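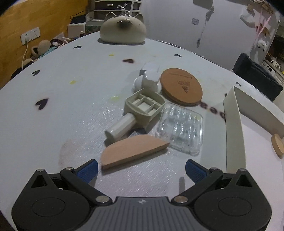 “边”在现代汉语里至少承担两种任务:一是指称物体外形上的一段界线,二是与方位成分结合,表示一片没有明确轮廓的区域。前一种用法下,“边”可以受数量短语修饰,可以带上“直”“弧”“长”“短”之类的形状成分;后一种用法下,这些修饰一概不能进入。两种任务在书面定义里容易分开,放到具体物体上就常常缠在一起。图1里白色圆桌面上的半圆形木片是个方便的例子:它有一条直边和一条弧边,弧边朝外,直边朝着看的人,说话人如果要讲清它的摆放方向,几乎只能借助“直边”“弧边”这样的复合形式。它所在的桌面也有边,却是一整圈,说“桌子的一条边”就很别扭。同样称为“边”,前者可以拆开来一条一条地说,后者只能作为整体来说。本节要处理的就是这种差别,以及它如何影响“边”“沿”“缘”三个词的分工。

3.1 语料来源与处理

本节所用语料取自Cladar口语与实用文本库,检索时以“边”“沿”“缘”作中心成分或后附成分,并限定其参照物为家具、器皿、板材、织物等有形物体。“边界”“沿用”“缘故”等词形中的同形语素在检索阶段已经排除。检索共得652条,删去上下文不足以判断参照物的、明显为专名的以及同一段落反复出现的,剩下549条进入分析。

标注在Sekura上进行,由4名母语者分别完成,最后由本文作者核对。标注项目包括参照物的类别、词形、前置修饰成分、能否补出数量短语、所在结构以及语义解读。语义解读采用Amarasinghe方案的简化形式,只区分“界线”“条带”“邻域”和“不能确定”。原方案还把“界线”分为外轮廓和内轮廓,这一区分在英语材料里有用,在汉语材料里标注者的分歧太大,我们试标后就放弃了。

标注者之间意见不一致的有117条,大部分集中在“桌边”“床边”“池边”一类双音形式上。这些形式本身就容许两种解读,标注者的犹豫应当看作语料性质的一部分,因此没有强行统一,讨论时单独列出。

需要说明的是,Cladar库中的实用文本偏多,家具安装说明、裁剪说明和器皿养护说明占有相当的分量。这类文本对形状的交代比日常谈话细致得多,“长边”“短边”“毛边”“封边”等形式的比例会因此偏高。下文不用频率来论证某一形式在全体汉语中的地位,只用语料来说明哪些搭配成立,哪些搭配不出现。

3.2 界线、条带与邻域

先看三种解读的基本情形。

(1)a. 沿着短边画一条线。
b. 把布的四边缝好。
c. 桌面的边磨圆了。

例(1)中的“边”都指物体外形的终止处。a句里它是一条没有宽度的线,至少可以当作没有宽度来理解;b句里它已经带上了一点宽度,要缝的是靠近终止处的窄条;c句里“磨圆”作用的对象有厚度,所指接近于棱。标注时a句一律归入“界线”,b句归入“条带”,c句则出现了分歧。有标注者认为磨的只是终止处,有标注者认为既然能磨圆,就已经占据了材料的一部分。这种分歧不影响句子的理解,说话人和听话人都不需要在此作出决定。

(2)a. 杯子放在桌边。
b. 他站在桌边。
c. 桌边有一盏灯。

例(2)中的“桌边”情况复杂一些。a句的优先解读是杯子在桌面上,靠近桌面的外侧;b句只能理解为人在桌子旁边的地面上;c句两可,灯可以放在桌上,也可以立在地上。“桌边”自身没有变化,解读的差别来自被定位物与参照物之间的常规关系。杯子通常由桌面支撑,人通常不由桌面支撑,灯则两种都有。如果换成“桌子边上”,c句的两可仍然存在;换成“桌子旁边”,只剩下桌外的解读;换成“桌沿上”,只剩下桌上的解读。

由此可以把三种解读排成一个次序:界线没有宽度,条带向物体内部延伸,邻域向物体外部延伸。“边”三者皆可,“沿”基本限于条带,“旁”只能是邻域。“缘”在单用时已经很少见,在“边缘”“外缘”中主要表示界线,也可以表示条带,很少表示邻域。“站在桌子的边缘”如果成立,人只能在桌子上。

这里有一个不对称的现象。向内延伸的条带宽度一般很有限,“放在桌边”的杯子离外侧不会太远,超过一定距离就要说“放在桌上”或者“靠边的地方”。向外延伸的邻域则宽松得多,“坐在桌边”可以隔着一把椅子的距离,“湖边有个村子”可以隔着一大片地。宽松的程度与参照物的大小有关,也与被定位物的大小有关。村子大,湖也大,距离就可以大;钥匙小,杯子也小,“杯子边上的钥匙”就得离得近。向内的一侧没有这种随大小放宽的余地,或者放宽得很慢。我们推测这是由于向内一侧有“中间”与之竞争,离界线稍远就进入“中间”的范围,而向外一侧没有固定的竞争者。

这一推测在“沿”上得到了部分支持。“床沿”向内能容纳的宽度比“床边”更小,“坐在床沿上”意味着身体只占据床的外侧一窄条,“坐在床边上”则不一定。语料中“床沿”前后经常出现“只坐了半个身子”“搭着腿”一类的描写,“床边”前后很少出现。“沿”没有向外的解读,它的全部语义都压在向内的窄条上。
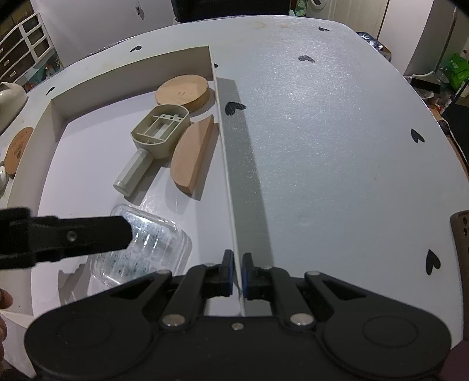 “沿”与支撑关系的联系也值得单独说一下。语料中“沿”的参照物有床、炕、桌、锅、缸、井、窗、台阶,它们的共同点是外侧有一个可以承受东西的部位,或者有一个高出来的部位。纸没有沿,布没有沿,平放的木板一般也不说有沿。“纸边”“布边”“板边”都可以说,“纸沿”“布沿”“板沿”在语料中没有出现,标注者也都不接受。同一块木板装到架子上成为台面以后,“台沿”就可以说了。材料和外形都没有变,变的是它在一个结构里的位置和用途。可见“沿”的使用条件不能单从几何上说明。

帽子的情况稍有不同。“帽檐”写作“檐”,口语里与“沿”同音,有的文本也写成“帽沿”。帽檐向外伸出,不承受什么东西,似乎与上面的概括不合。不过帽檐是帽子自身的一部分,向外伸出的部分仍然在物体之内,按本文的次序仍然是条带,只是这条带在形体上独立了出来。锅沿、碗沿也有类似的倾向,做得宽一些的时候,沿就成了可以单独指称的部件,可以说“沿很宽”“沿有点翘”。“边”在这类位置上也能用,“盘子的边很宽”与“盘子的沿很宽”意思接近,前者更随便。

3.3 可数与不可数

把“边”当作界线来说时,能不能数是另一个问题。方形物体的边可以数,“四条边”“两条长边”都很自然。圆形物体的边不能数,“圆桌有一条边”在语法上没有问题,日常谈话里却几乎听不到。语料中以圆形物体为参照的“边”,前面没有出现过“条”,出现的是“圈”和“周”,如“桌子一圈都包了边”“沿盘子一周涂匀”。“圈”在这里计量的是动作绕行的路径,同时也交代了界线的形状。

“条”与“圈”的分工可以这样描述:界线上如果有可以辨认的转折,相邻两个转折之间的一段就可以用“条”来计量;界线上如果没有转折,就只能作为整体,用“圈”来计量。按照这一描述,半圆形物体有两处转折,因而有两条边,一直一弧。标注者在讨论时都同意“直的那条边”“弯的那条边”可以说,但对“这块板有两条边”有保留,理由是听起来像数学课上的话。我们认为保留的来源在于数目本身缺少信息量,“直”和“弯”已经足以把两条边分清,没有必要再报出总数。

转折的明显程度也会影响计量。方桌的角如果磨得很圆,说“四条边”仍然没有困难;如果圆到整张桌面接近圆形,“四条边”就开始勉强,同时“四个角”也开始勉强。两者大致同步。语料里有一段谈桌布裁剪的文字,说圆角方桌的桌布“四边下垂一样长,角上另外收”,作者把角从边里面分了出来,边只指平直的部分。另一段谈封边的文字则说“连角带边一次封完”,边和角仍然分开说,却作为一条连续的路线来处理。前一段关心各个部分的长度,后一段关心操作的顺序,分割的方式随之不同。

椭圆形物体没有转折,按理只能用“圈”,但“长边”“短边”在椭圆桌上并不罕见,例如“椅子摆在长边一侧”。这里的“长边”不指界线上可以划定的一段,指的是与长轴平行的那个方向。标注者对它究竟是界线还是邻域意见不一。如果把它看作邻域,那么“长”就修饰了一个邻域,与本节开头关于形状成分不能进入第二种用法的说法不合。我们倾向于认为,说话人在这里把椭圆当作近似的长方形来处理,“长边”是借用长方形的说法,借用完成以后才与“一侧”结合。单独的“长边”在椭圆形物体上很少充当动作的对象,“把长边锯掉一点”就不容易理解。

织物又是一种情形。布料裁下来通常有四边,但卷成一匹时,常说的只有两边,即织造时自然形成的布边。裁剪说明中“布边”与“裁边”对举,前者不脱线,后者要锁。这时“边”的分类依据是形成方式,与转折和形状都没有关系。“毛边”的情况相近,它可以出现在任何形状的物体上,表示终止处没有处理过。“毛边”前面可以加“一圈”,也可以加“一条”,取决于物体的轮廓,“毛”本身不提供线索。

3.4 方位成分的进入

“边”作为后附成分,与“左”“右”“前”“后”“里”“外”“上”“下”结合时读轻声,“旁边”的“边”在不少人的口语里也读轻声。轻声的“边”不能受数量修饰,也不能带形状成分,这一点前人讨论已多,不再重复。需要补充的是非轻声的“边”与方位成分相遇时的情况。

(3)a. 左边的边高一点。
b. 左边高一点。

a句在口语里完全可以说,第一个“边”是方位后附成分,第二个“边”指物体的界线或条带。b句则有歧义,可以指物体的左半部分整体偏高,也可以指左侧的界线偏高。安装说明里遇到需要区分的地方,常见的处理是改用“左侧边”或“左边缘”,用“侧”来承担方位,把“边”留给界线。“侧边”由此固定下来,成为一个专指界线或窄面的词。木板的“侧边”有时还包括厚度方向上的那个窄面,与“侧面”交叉,说明书的作者对此并不统一。

Melahat Yaman对Eltholm手册汉译本的整理涉及同样的问题。Eltholm手册原文对板材的面、边、角各有固定名称,译本前半部分把对应的词译作“边”,后半部分改译作“侧边”,中间没有说明。Yaman认为改动的原因在于后半部分的操作步骤大量使用左右前后,“边”与方位成分反复相遇,译者不得不换词。我们查看了她整理的例句,同意这一看法,并注意到换词以后“侧边”前面仍然会出现“左边的”,即“左边的侧边”。换词消除了同形连用,没有改变方位和界线分开表达的结构。

还有一类情况是方位成分以说话人为准,界线以物体为准。“靠你那条边”“朝里的那条边”都属此类。它们不依赖物体固有的前后左右,对没有固有朝向的物体尤其常用。方形纸片、圆角垫板、半圆形的积木都没有固有的前后,要指其中一条边,或者用形状,或者用它与人的相对位置。形状可以区分时,说话人倾向于先用形状;形状不能区分时,才用相对位置。正方形的四条边形状相同,只能说“靠你的”“对面的”“左手的”。长方形的两条长边彼此相同,于是形状和位置一起用,“靠你的那条长边”。在这类组合中,位置成分一般在外层,形状成分一般在内层,“长的那条靠你的边”在语料中没有出现,标注者认为可以听懂,但自己不会这样说。

这一层次关系与汉语定语的一般顺序相符,可以不作为“边”的特点来处理。不过形状成分与“边”的结合明显比位置成分紧,“长边”“短边”“直边”中间都可以不加“的”,“弯边”“弧边”也能接受,“靠你边”则不成立。“里边”“外边”虽然不加“的”,却已经属于轻声一类,如果重读,“外边”可以指外侧的那条界线,如裁剪说明中的“外边留宽一些”。书面上两者无法分辨,只能依靠上下文。标注中凡遇到这种情形,都先看后面的动词。“留”“缝”“磨”“裁”要求对象是物体的一部分,后面的“外边”读作界线或条带;“放”“等”“站”要求处所,后面的“外边”读作邻域。

3.5 不能确定的用例

前文提到,标注分歧多见于“桌边”等双音形式,3.2已经讨论了被定位物的作用。其余的分歧大致与动词有关。“靠在桌边”的人身体与桌子接触,接触点在界线上,身体在邻域里,标注者有的按接触点归类,有的按身体归类。“趴在池边”的人可能在水里扶着池壁,也可能在岸上,参照物是水池的水面还是水池的整体结构,两种看法会得到相反的内外关系。池子、井、浴缸一类中间凹下的物体都有这个问题。以水面为准,池边的砖地属于外侧;以整个池子为准,砖地就是条带。

我们没有为这些用例设立新的类别。凹下的物体在语料中数量有限,而且“池边”“井边”与“池沿”“井沿”的对立仍然与桌、床平行:用“沿”的时候,所指必定是结构本身的一部分,用“边”的时候可以不是。分歧只出现在“边”上,“沿”的标注结果是一致的。下一节讨论“边”在河流、道路等延伸性参照物上的用法时,还会遇到相似的内外关系,届时一并说明“河沿”“马路沿”与本节材料的异同。

语料的初次标注于3月4日完成,此后只改动了参照物类别一栏的归并方式,三种语义解读的结果没有再作调整。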